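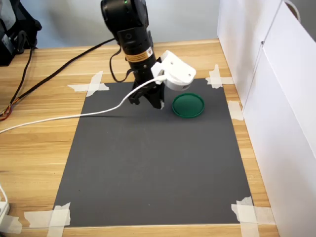 I met the owner of the Zasevar bakery at two in the afternoon, when her day is pretty much over. She starts at 2 a.m., and she's been doing it for 33 years! I asked how she keeps her loaves so even and she laughed. "I still mark everything with tape," she told me. Her proofing shelf has a band of yellow and black on it, the same colors as the warning label wrapped around that black arm, and it means don't touch until the timer rings. "My nephews learned that one fast," she said.

She bakes 86 rye loaves on a Tuesday, most of them for Café Yáñez down the street. I wanted to know if she ever gets sick of rye (I would). "No, I get sick of sweeping," she said – and then cut me a slice with way too much butter. 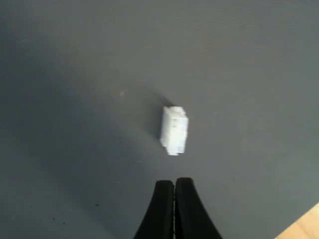
On starting out

"My first oven was awful," she said. "The left side burned and the right side stayed pale, so I turned every pan by hand." She kept it for two winters anyway, and she still turns her pans.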